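Student Project Report
4 min read

The project examines how a dynastic marriage was negotiated between the houses of Stamari and Guillot, using 609 letters from the Zetora papers. 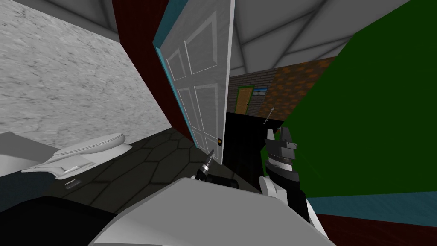

Envoys rarely wrote plainly about the dowry. Most reports to the court dwell on ceremony, and the terms must be pieced together from the replies. Private rooms mattered as much as council chambers, and a plain interior, with a speckled gray wall and dark hexagonal floor tiles, is far from the gilded halls in which such talks are usually imagined.

The Plitetti faction opposed the match until March, when two of its members were admitted to the council.
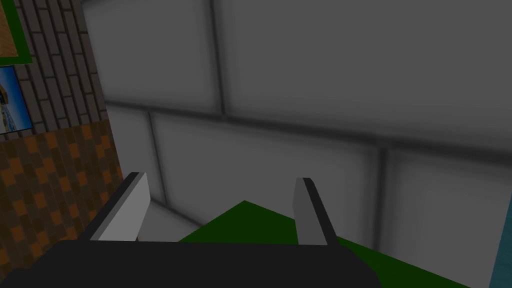
Report by Glenys Lloyd | April 24, 2024

The second chapter follows the opposition after that date. Six letters remain undeciphered and are listed in the appendix.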